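Slippers, shoes and the hallway floor: your questions

I get a lot of messages about the shoes-off rule at my house, so I've put my answers in one place. I'm no expert, just a person who got fed up with sweeping grit out of the hall every single evening.

Do you really make guests take their shoes off?
I ask, I don't make them. Most people are fine with it if there's something comfy to put on instead. If somebody would rather keep their shoes on, that's all right by me (the floor will live!).

How many pairs do you keep for visitors?
Eight. We once had 14 people here in August and half of them went barefoot, quite happily. In winter I'd want a few more.

Where do they all go?
By the door, on a low shelf from Irmont. I stack each pair one slipper on top of the other, a bit offset, so they take up half the width and you can still grab both in one go. I tried standing them up on their heels and they just slid over - hopeless.

Aren't white slippers asking for trouble?
A bit, yes! I still like them, especially with that tan-yellow edge round the sole, and at least I can see when a pair needs a wash.
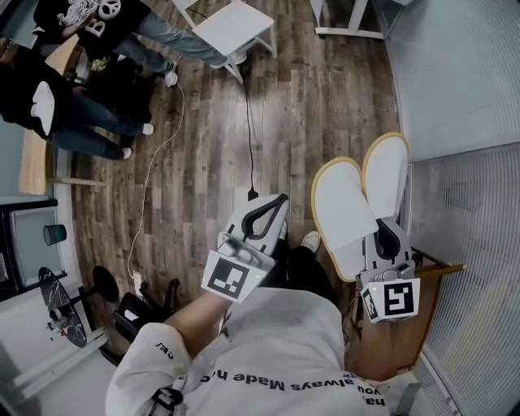 Ngô wrote in to say that pale slippers only stay nice if you do the soles as well as the tops, and that an old toothbrush with washing-up liquid is plenty. I've been doing it that way ever since and I'm a convert. Rinse well, though, or the soles go tacky.

Can they go in the machine?
Check the label first. Mine go in on a cool wash inside a pillowcase, then I stuff them with a tea towel and leave them somewhere airy. I wouldn't put them on a radiator - I did that once with a pair from Starotier and the toes curled up like old toast.

What about cables on the floor?
Move them before people arrive. Slippers have less grip than shoes and it's so easy to catch a toe on a lead. I run mine along the skirting board when I remember.

Do you wear the same pair upstairs and down?
Yes, but never out to the bins. I keep some horrid old clogs by the back door for that.

Where can I ask something else?
Use the comment box on the Gestusance contact page. Keep it under 340 characters if you can, because the form cuts off the rest and then I have to guess how your story ended.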